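Short thread on the fake invoice emails using the Relteck name. A few of you forwarded me copies this week, so here's what I know so far.

The mail says you owe 120 dollars and has a ZIP attached. Inside the ZIP is a shortcut file with a PDF icon. Windows hides the .lnk ending, so it looks like a normal document.

Opening the shortcut runs a PowerShell command that pulls a second file from a hacked web shop. I've seen 2 different shops used. Both have been told, and one has cleaned up.

The second file is a password stealer. It goes after saved browser logins and mail clients first. I'm calling it Ustum because that string shows up in the code - your antivirus may use another name.

It copies itself to the AppData folder and adds a Run key so it starts again after a reboot. Deleting the ZIP does nothing if you already opened the shortcut.

If you run a mail server, block .lnk files inside archives. Zarnholm did that on Sunday for 500 mailboxes and has had no complaints about lost mail. 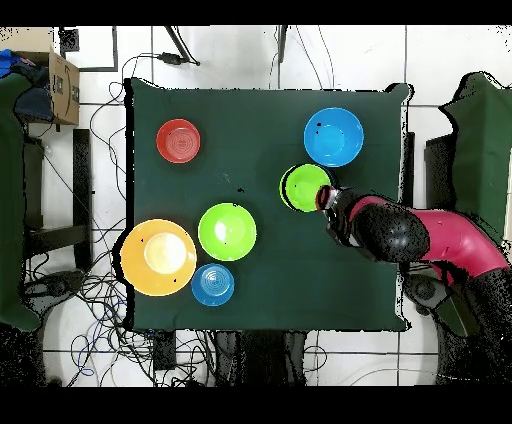 Reply from Thepsuriya: we block them too, but the newer ones come in a password-protected ZIP and our filter can't look inside.

Right, I have one of those now as well. The password is in the body of the mail. Hold encrypted archives from unknown senders and release them by hand if someone asks.

If you opened one, take the PC off the network and change your passwords from a different machine. Start with your email account.

Hashes go up tonight.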